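Guest information: your questions answered
Drondmont Swimming Baths, updated March 2021

Do I need to book?
Yes, for lane swimming and for the sauna. Book online or ring the front desk. Family sessions are open to anyone on the door until the pool is full.

How long is a session?
Lane sessions last 45 minutes. Please be out of the water when the whistle goes so the next group can start on time.

Can I cancel?
You can cancel up to 2 hours before your session and we will put a credit on your account. After that the fee is kept.

What do the lockers take?
A £1 coin, which you get back. Lockers are emptied every night and anything left inside goes to lost property.

Do you offer lessons?
Iresha Majumder teaches adult beginners and Rizwan Selvanayagam takes the improvers. Courses run for 10 weeks. There is often a waiting list for beginners, so put your name down early.

What should I bring?
A towel, a costume and something for your feet. Outdoor shoes are not allowed past the changing rooms. Slides or flip-flops are fine on the poolside and in the showers.

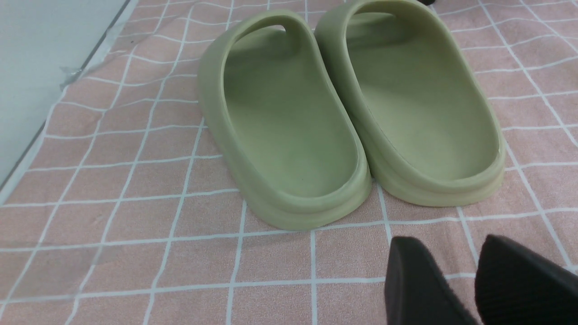 Goggles and caps are sold at the desk. We do not hire out towels.

Is there parking?
There are 20 spaces behind the building, off Urell Road. When they are taken, use the pay and display at Munasinghe Court.

I have lost something. Who do I ask?
Ask at the desk with a short description of the item. We keep lost property for a month, apart from wet towels and costumes, which are thrown away after a week.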